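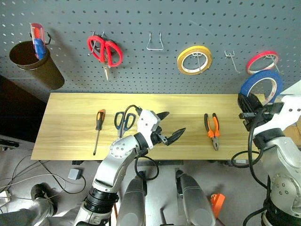 How often should the rubber door seals on an older truck be treated?

Twice a year is plenty for most of us, once in the spring and again in October before the first hard frost. If your truck lives outdoors you might add another round in the middle of summer.

I have been looking after the same old pickup through a good many Stolldale winters, and the seals are the part I ignored the longest. One Monday the driver's door froze shut so firmly that I climbed in from the passenger side, and when I finally got it open a strip of rubber came away with it -- a sorry sight, and a pricey one for such a small thing.

Wash first

Use a soft cloth, warm water and a little dish soap, and go into the fold of the seal as well as over the face. You will be amazed at what comes out of there (pine needles, mostly, in my case). Wipe the painted edge of the door opening too, then leave the doors open for 40 minutes so everything can dry.

Put it on thin

A silicone-based dressing is what I like. Spray it on the cloth and never straight at the door, or you'll be cleaning it off the window glass for a week. Two light coats will do more good than one heavy one. Please keep petroleum jelly and motor oil away from the rubber, as they can make it swell and go soft.

Glue down the loose spots

My friend Kirsty Lennox taught me to do the corners before the long straight runs, and I've done it that way ever since. Clean off the old adhesive, put a thin bead of weatherstrip glue on both surfaces, let it get tacky, and press the seal home. Masking tape will hold it overnight.

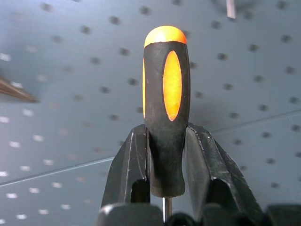 Checking for leaks

Shut the door on a strip of paper and give it a gentle tug. It should drag a bit. Try it every few inches, all the way around, and if the paper slides right out, look at the door's adjustment before you go buying a new seal -- the hinges on these old trucks do sag.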